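How to Plan a Self-Guided Driving Tour of the Stindora Coast

By Kojo Aryee
September 20, 2019
123 shares | 2 comments

The Stindora coast road runs between the port of Tremedby and the hill village of Zirnstead. It is well suited to visitors who prefer to travel at their own pace, but it requires some preparation. The following guidance is intended for those making the journey for the first time in a hired car.

Step one: Decide on the direction of travel

Visitors are advised to begin at Tremedby and drive north. The car then remains on the seaward side of the road, and the lay-bys can be entered without crossing oncoming traffic. The full route is 70 miles long and should be divided over three days. It can be driven in one, although this leaves little opportunity to walk the headlands.

Step two: Reserve the car and the ferry

Hire cars at Tremedby are few in number and should be reserved well ahead for travel in August. A small car is strongly recommended — the lanes beyond the second headland are narrow, and reversing to a passing place is a normal part of the drive. The river ferry carries vehicles on a first-come basis outside the summer months. During the summer a timed ticket is needed, and drivers should present themselves at the slipway 20 minutes before departure.

Step three: Choose overnight stops

Most visitors spend the first night in Tremedby and the second near the ferry crossing. The Rweyemamu guest house, on the north bank, accepts bookings for single nights and serves an evening meal on request. Those with children may prefer the cottages above the beach, where a minimum stay of two nights applies.

Step four: Pack for changeable weather

Conditions on the cliffs may differ considerably from those in the villages. Each traveller should carry a waterproof jacket, walking shoes with a firm grip and one warm layer. Clothing should be folded lengthways into narrow strips before it is rolled, and items for the first night placed at the top of the bag. A paper map should be kept in the car, as telephone signal is unreliable north of the river.
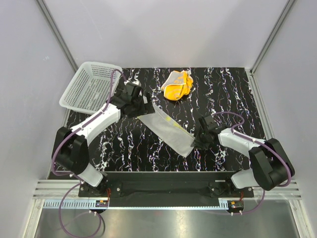 A grey cloth folded into a long strip, with an orange-yellow cloth beyond it.

Step five: Allow time for the final stage

The road to Zirnstead climbs steeply from the shore and is closed to caravans. Fuel is not sold after the ferry crossing, and the tank should be filled on the south bank. Parking in the village is limited to the field beside the church, where the charge is payable in coins. Cars may be returned at Tremedby only, and the inland road offers the quicker way back.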